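Progress report to the Kassab Fund, August, second half of the grant year
Prepared by Samer Nseir, Zancombe Youth Basketball

You asked for fewer adjectives this time, so: the under-15s are 6 and 11. The spring report called them "promising," and I would like that word back.

Registration is the better news. We have 400 players signed up across all age groups, which fills every evening slot at the Drumura gym and one at 7 a.m. that the parents have stopped speaking to me about. Your grant covers court rental through the end of the season. The baskets at the east end are now the same height as the ones at the west end, and our shooting percentage there has dropped.
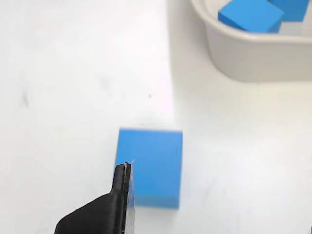 Coaching is where most of the money went. Edin Softić took over the under-15s after the fourth straight loss and began by banning the full-court press, which we had been using mainly to get tired. One blue block out on the white surface and two more over in the bin is a fair picture of our offense in the first half of most games: one kid open, everybody else bunched in the corner. Turnovers are down since he started. Fouls are up, and he says that shows interest.

Ruba Nassar runs the girls' program, which has lost twice all year and would like the court times the boys have. She has put this to me in writing. I agree with her, and the new schedule gives her team the early evening slot.
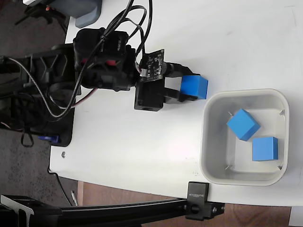

## Spending

- Court rental: paid in full.
- Uniforms: $966, including a second order after the first arrived with every player wearing number 8.
- Referee fees: $700, over budget. We had planned for fewer overtimes.
- Travel: under budget. Anas Rawashdeh drives the bus and will not pay for parking.
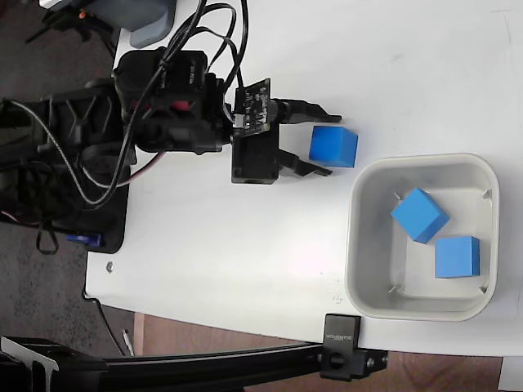 *Gripper open, arm reaching in from the left.*

## Still to do

The Zoro tournament entry is in. Hussam Mansour is finding us a scoreboard operator who can also keep the shot clock, a job he held himself until the semifinal. We owe you the attendance sheets for the summer clinic; two are missing and one has been through the wash. I'll send what can be read with the next invoice.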